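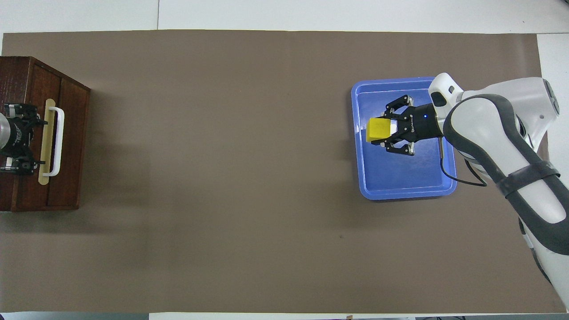 Bimanual drawer task: does staggering the arms in the demos help?

stelthorpe_lab
Posted July 2, 2026
We trained two policies on the drawer-and-block task, same network, 900 demos each. In set A the operator moves both arms at once. In set B the left arm stays near the handle until the right arm has hold of the block. B finished 96 more trials than A out of 1,342 per policy. Most of A's failures were the left gripper closing before it had reached the handle.

plidanwood
How much longer are the B demos? If the left arm sits still for half of each one, you may only be measuring slower right arm motion.

stelthorpe_lab
Longer, yes. We resampled both sets to the same number of steps before training.

nagano_k
Resampling doesn't settle it. It evens out the length and changes the speed, so B now has faster motion per step than it was recorded with. I'd want a third set, staggered but with the idle steps cut out.

Vlasta Todorova
I disagree with nagano_k on the speed point. We ran the same comparison in Skullorov in February and speed made no difference within our noise. Handle pose did. Was the cabinet moved between trials?

stelthorpe_lab
3 positions, all with the handle upright. No rotation.

Vlasta Todorova
Then I wouldn't claim anything general yet. Rotate the cabinet and run A again first.

nagano_k
Agreed on rotation. I'd still like the third set.

stelthorpe_lab
Rotation first, then the trimmed set. Will post the failure counts by position when they're done.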